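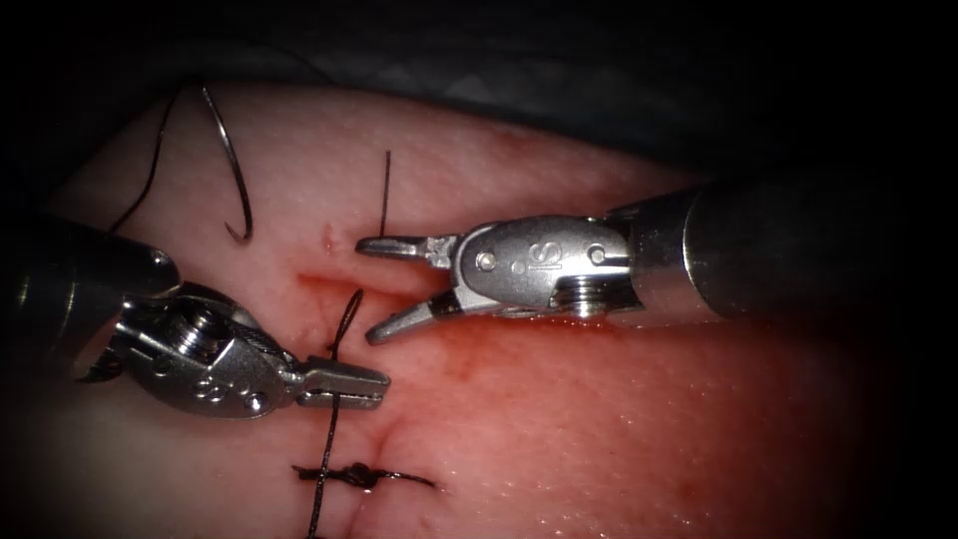 Suturing practice is my favourite thing to teach, and I'm going to spend my 15 minutes trying to make you love it too! Start with the pad, before any thread goes in. I want people to look at it the way a baker looks at dough: where it shines, where it dips into shadow, which way the slit runs. With a narrow incision like this one, and a red smear spreading over the pink beside it, the edges are what your eye has to keep finding. (Pause. Let them look.)

Next slide — bite size. Same distance in, same distance out, on both sides of the slit. I say this at Sindbridge every Thursday and I still catch myself drifting when I chat. Ask the room who drifts. Hands up, mine first.

Tension. Edges should meet and stop there. If the pad puckers, you've pulled too hard, so take it out and go again. Pads are for spoiling! We got through 301 of them last year and I'd happily double that.

Thread tails: leave enough to find again. My first trainees at Plodutport snipped everything so short that we spent half the session hunting for ends.

Hand out the practice sheets here, 22 copies, spares in the blue folder. Mention the evening sessions in June. Then questions — if it goes quiet, tell the Escobar story, but keep it short.

Jessie Sutherland

3 min read

Home | Talks | Notes | Practice sheets | Contact

Comments

Loved the dough bit, I've stolen it for my own group.

Could you put up the sheet on bite size? Mine got coffee on it.

What IS the Escobar story? We ran out of time!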